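Section 4: Folding Sessions

Before you begin

Read Section 3 first. The club knows that most of you will not, so the important part of it is repeated once: charge both hand grippers overnight, and put them back on the shelf with the jaws closed. Section 4 covers the cloth-folding task for the Saritz entry and replaces the April sheet, which had the left and right hands the wrong way round from step 3 onwards.

You will need:

Two hand grippers, yellow jaws, from the same numbered pair
One floor mat, or any flat surface that isn't your bed
Up to 14 garments, clean
The Jin recorder app, signed in under your own name (Daithí Ó Gríofa has 162 recordings to his credit and made fewer than half of them)

4.1 Setting up

1. Lay the mat flat. If it has been rolled up since the last session, leave it under some textbooks for an hour. This is the best use so far found for the Greliteck manual.

2. Wipe both lenses on each gripper with the grey cloth. Your sleeve is not the grey cloth.

3. Open Jin and scan the sticker on the left gripper, then the one on the right. Wait for two beeps. One beep means you have scanned the same gripper twice.

4. Squeeze and release each handle five times. The bars on the screen should reach the top and come back to zero. If one sticks at the top, see 4.4.

NOTE: Jin asks for a task code. For folding it is 3475. Code 1777 is pouring, and a shirt filed under pouring will be marked as a very poor attempt at it.

4.2 Recording a fold

5. Place one garment in the middle of the mat. Put those waiting their turn, and those already folded, at the far edge.

6. Kneel or sit close enough to reach the far side of the cloth without leaning. You will be there for a while, so choose a position your knees can forgive.

7. Start the recording, hold both grippers still and count to three.

8. Pinch the nearest two corners, lift, and fold away from you. Move at the speed of someone who is slightly bored. The model learns from whatever you do, including the flourishes.

9. Fold again from the side, press the cloth flat with closed jaws, and move your hands clear before you stop the recording.

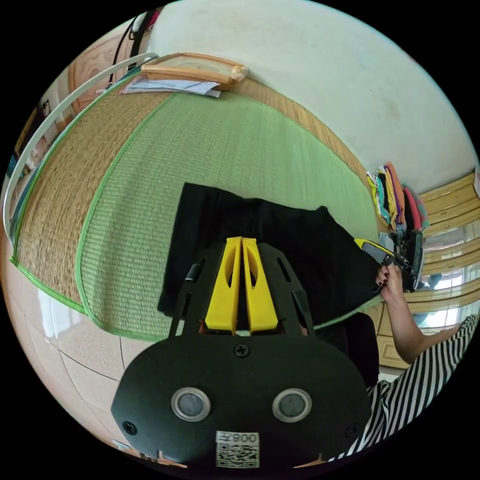 Fig. 4.1. Gripper 008 and a second gripper at work on a black garment.

CAUTION: Keep hair, lanyards and loose cuffs out of the jaws. They don't hurt much — but the app will log your cuff as a successful grasp.

CAUTION: Do not twist the lens plate to get a better view. Bit-na Ahn sets the angle at the start of term and can tell.

4.3 Dark cloth

Black garments are the hardest in the set. Folds hardly show up on them, and the tracker may lose an edge halfway through. Record each one twice and add "dark" in the comment box. Turn on the ceiling light even at midday. If the preview shows a single black shape with no creases at all, stop and move the mat nearer the window.

4.4 When it goes wrong

Bar stuck at the top: open the jaws by hand, close the app and repeat steps 3 and 4.

Only one beep: see step 3, slowly.

Upload stops at 99 per cent: leave it alone. It can take over 14 minutes on the Cimstead network, and pressing Retry sends it back to the start.

Garment looks worse than before: keep the recording, tick "failed" and carry on. We need those too, and have never run short.

Section last revised 4 May 2020. Corrections to Bit-na, in writing.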